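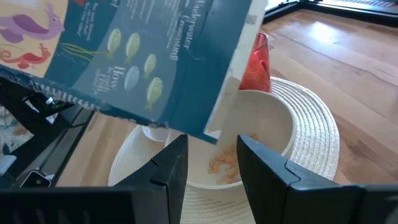 *Five fish, one of them a different color. "How is each fish different?" asks the box.*

# Why Your Password Is Probably Your Dog

Let's say you play Esten, the game where you run a small island and everyone on it wants soup. To get to your island you type a name and a password. The name tells the game who you say you are. The password is how you prove it. Plenty of people could type your name, including your sister, who would like your soup.

The game can't see your face. It can't hear your voice or notice that you're wearing the same sweatshirt as yesterday. It knows one thing about you, and that's whether you typed the right letters. Anyone else who types the right letters is, as far as Esten can tell, you.

So the letters had better be hard to guess.

## Guessing, the slow way

Picture a bike lock with three little wheels, each numbered 0 to 9. The lowest number you can make is 000 and the highest is 999, which gives you 1000 numbers altogether. A thief with cold fingers and nothing better to do could try them all in an afternoon. Most thieves would get bored and go home.

Add a fourth wheel and there are ten times as many numbers. Add a fifth and it's ten times as many again. Each wheel costs you one extra twist and costs the thief a whole lot of extra afternoons. It's a very good trade, and you should take it whenever it's offered.

## Guessing, the fast way

Computers don't get bored. They don't have cold fingers either. A computer could run through every number on a three-wheel lock before you'd finished saying "three-wheel lock."

They don't start at 000 and plod along, though. The people who break into accounts have lists of passwords that other people have used before, with the most popular ones at the top. The word "password" is on those lists. So is "123456." So is "qwerty," which is what you get by running a finger along the top row of a keyboard and feeling clever. The names of dogs are on there too, and so are the names of dogs with a 1 on the end.

If you've just thought, "Mine has an exclamation point after the 1," I'm sorry to tell you that the lists have met your exclamation point.

When the library in Gendville moved its reading club online, 57 kids joined in the first week. Before they picked passwords, the librarian asked them to put up a hand if they were planning to use a pet. Hands went up all over the room. One boy put his up and then announced, to everybody, that his hamster was called Biscuit. This is why we pick passwords quietly.
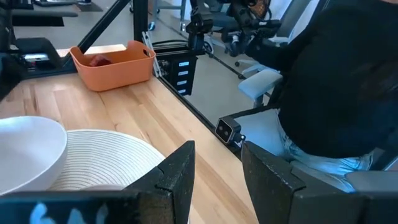

Long passwords beat fancy ones. A short word full of dollar signs looks scary, but mostly it's scary to you, at eight in the morning, when you're trying to remember which S was the dollar sign. Look at how that tabletop is made, with long strips of plain wood laid side by side. You can make a password in the same way, out of ordinary words set next to each other until there's a lot of it. The result is called a passphrase. Four or five words is a good size.

The words shouldn't go together. "Once upon a time" is long, but people have been saying it for ages and the lists have it. "Walrus pencil thunder gravy" has never been said by anyone with a reason to. (You can't use that one now. It's printed on a page that strangers read. Make your own.)

One way to choose is to open a fat book, shut your eyes, and put your finger down. Do it once for each word. If you land on "the," have another go.

## One key for every door

Suppose you have a really excellent passphrase. You love it. You use it for Esten, and for the reading club, and for Cao, the drawing site where you keep your pictures of horses.

Then somebody breaks into Cao and steals its passwords. You did nothing wrong. You were drawing a horse. But the thief takes your name and your passphrase and tries them on the reading club, and in they go. Then they try Esten. Goodbye, soup.

Different places need different passwords. Changing the last letter doesn't count, and thieves know about changing the last letter.

"But I can't remember nine passphrases," you say. Neither can I. Grown-ups often use a password manager, a program that remembers all the passwords and locks them up behind one very good one. If your family has one, ask whether your passwords can live in it. If not, you can write them in a notebook that stays at home, somewhere dull. A burglar on the other side of the world can't read the notebook in your sock drawer. Your sister can, so pick your sock drawer carefully.

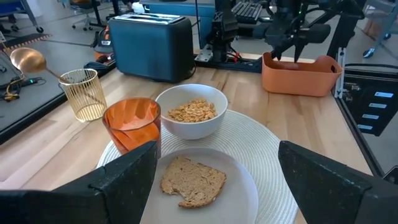

## The second lock

Some places ask for one more thing after your password. Dendau, which lots of schools use for homework, can send a short code to a parent's phone. You get 30 seconds to type it in. After that it stops working and you have to ask for a fresh one, usually while the parent is looking for the phone.

It's a bit of a nuisance. It's a much bigger nuisance for the thief, who has your password but doesn't have your dad's phone and doesn't know it's under the couch.

If someone ever messages you asking for that code, the answer is no. It's no if they say they're from the game, and it's no if they say they're your best friend and it's an emergency. Go and tell a grown-up you trust.

## Words to know

**Password:** the secret letters that prove you're you.

**Passphrase:** a long password made of several words.

**Password manager:** a program that keeps your passwords locked up so you don't have to remember them all.

**Code:** a short number that works once, for a little while.

**Biscuit:** a hamster. Needs a new password.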